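Clearing out the hall closet

September 23, 2023

I finally got to the hall closet this week. It had been on my list since July, when the rod came down on one side and I propped it up with a broom handle.

The rod was the easy part. The old brackets were held by two short screws that went into drywall and nothing else. I bought a pair of Berkness brackets, found the studs, and had it back up before lunch. It holds the winter coats now without sagging.

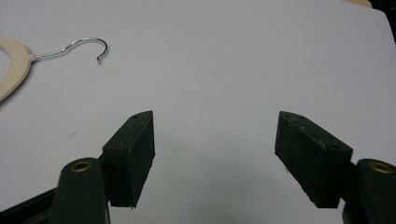 Sorting took the rest of the day. I made one pile to keep and one to give away, and anything I hadn't worn since we moved went into the second. My neighbor Shuk-fan Shek took the gray wool coat and a raincoat that never fit me right. The rest went to the thrift store on Saturday morning. They don't take shoes anymore, so those are still in my trunk.

I also measured for a shelf above the rod. The closet is 285 centimeters from floor to ceiling, and most of the top was going to waste. Flitano sells one that would fit but it's deeper than I want, and I'd have to duck around it to reach the light. 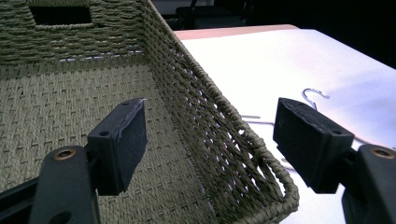
For now I'm going with a plain pine board cut to length. I'll paint it the same white as the walls. There's half a can left from the bedroom, if it hasn't dried out.

The hall light is next. It buzzes when it's been on for a while, and I think the fixture is older than the house wiring. I'll post again once I've had it down.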